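Inventur bei Bollovik

Am Mittwoch um 11 Uhr begann die Aufnahme des Schulungsraums. Die Liste der Firma Bollovik sah für diesen Raum zwei Seiten vor. Möbel standen auf der ersten, Kleinmaterial auf der zweiten. Die Prüferin fing mit der zweiten an, entgegen der Anweisung.

Kleinmaterial war nach Vorschrift einzeln zu erfassen: Bezeichnung, Zustand, Standort. Für Stifte galt eine Ausnahme. Sie wurden je Behälter gezählt und als Sammelposten geführt, sofern der Behälter durchsichtig war. Das Formular stammte noch aus der Zeit vor der Übernahme durch Canwood und kannte als Standorte nur Schrank, Tisch und Wand. Den Boden kannte es nicht.

Sie trug »Tisch« ein, strich es durch und schrieb an den Rand: Boden, vor der Tafel.
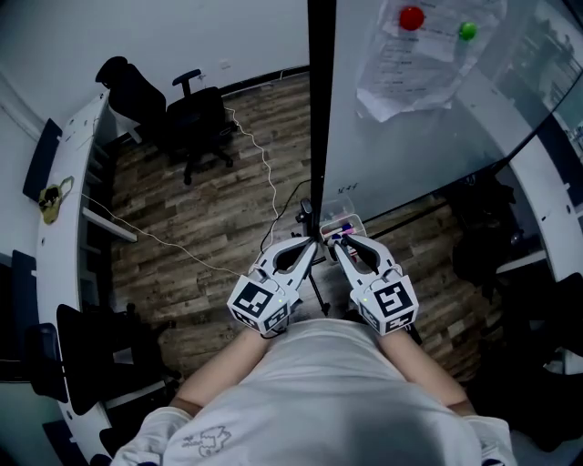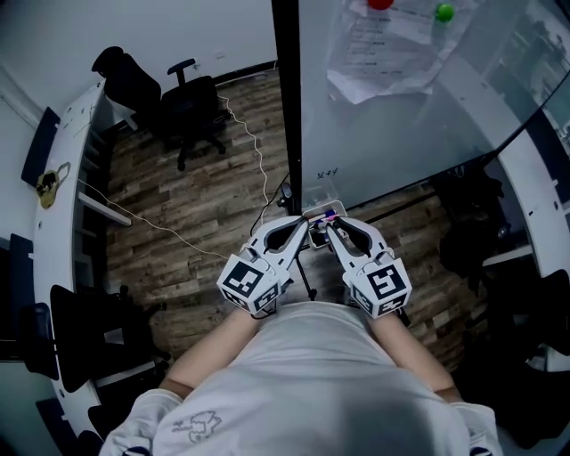
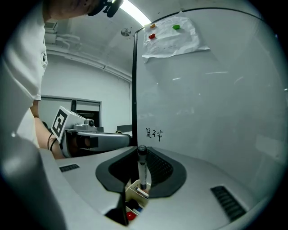

Schulungsraum, Bereich an der Tafel.

Die Tafel selbst war Position 12. Oberfläche glatt, glänzend, verwendbar. Das Blatt unter den Magneten, darunter ein roter und ein grüner, gehörte laut Liste nicht zum Bestand. Die Magnete schon. Wer sie abnahm, um sie zu erfassen, hatte danach ein loses Blatt in der Hand, für das keine Position vorgesehen war. Sie ließ das Blatt hängen und vermerkte die Magnete als »in Gebrauch«.

Schwieriger war die Handschrift auf der Tafel, ein kleiner Vermerk in dunkler Farbe. Ihr Vorgänger hatte in der Spalte »Bemerkungen« dazu geschrieben: nicht wischen, Rückfrage Haworth. Eine Rückfrage war in den Akten nicht zu finden, eine Antwort ebenfalls nicht. Haworth war inzwischen als Standort aufgelöst, die Durchwahl führte zur Warenannahme in Bresetance. Dort wusste man von keiner Tafel.

Sie wählte die Nummer trotzdem noch einmal. Es läutete fünfmal. Dann nahm jemand ab, hörte sich die Positionsnummer an und legte den Hörer hin, ohne aufzulegen. Im Hintergrund lief ein Förderband — gleichmäßig, mit einem Schlag bei jeder Umdrehung. Sie wartete und füllte währenddessen die erste Seite aus. Bei den Stühlen kam die Stimme zurück.

»Stehen lassen«, sagte sie.

Die Prüferin schrieb es in die Spalte, setzte ihr Kürzel darunter und ging zu den Tischen über.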